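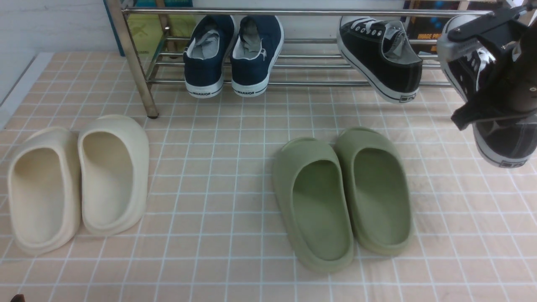
Metal shoe rack and floor area, entry hall. Footwear handling is part of the daily duties.

Housekeeping Attendant, Staff Residence (part-time)
Employer: Sollex
Location: Ekville
Posted: 29 April 2024
Reference: 648

Sollex operates a staff residence in Ekville with 40 rooms. Shoes are not worn past the entry hall. We are hiring one attendant for the entry hall, the corridors and the laundry room.

Duties

Return footwear left on the floor to the racks. Canvas sneakers and other closed shoes go on the rack in pairs, heels toward the room, so that the owner can identify them from behind. Slides stay on the floor in front of the rack, in pairs, clear of the door.
Sweep and mop the tiled floor. Grout lines are brushed once a week with the cleaner supplied.
Wipe down rack tubes and foot caps. Report any rack that rocks or has lost a cap.
Tag single shoes and move them to the lost property shelf. Items unclaimed after the February clear-out are donated.
Load and empty the washers and dryers. Machine settings are posted on the laundry room wall.

Requirements

Able to bend, kneel and work at floor level for most of a shift.
Able to lift a full mop bucket and carry it up one flight of stairs.
Able to read and fill out a written checklist in English.
Previous cleaning work is useful but not required. Training takes two shifts and is paid.

Conditions

Morning shifts, five per week. Fixed-term contract for one year, renewable. Gloves, knee pads and indoor shoes are provided. A boot allowance of $100 is paid after the trial period. The residence has over 200 pairs of shoes in circulation when full, and the workload in the entry hall is highest after the evening shift change at the Brandão building next door.

How to apply

Send a one-page resume and the name of one reference to Tullio Guerra, Residence Services, Sollex, Ekville. Quote the reference number. Applicants selected for interview will be asked to complete a short practical task in the entry hall. Bring indoor shoes.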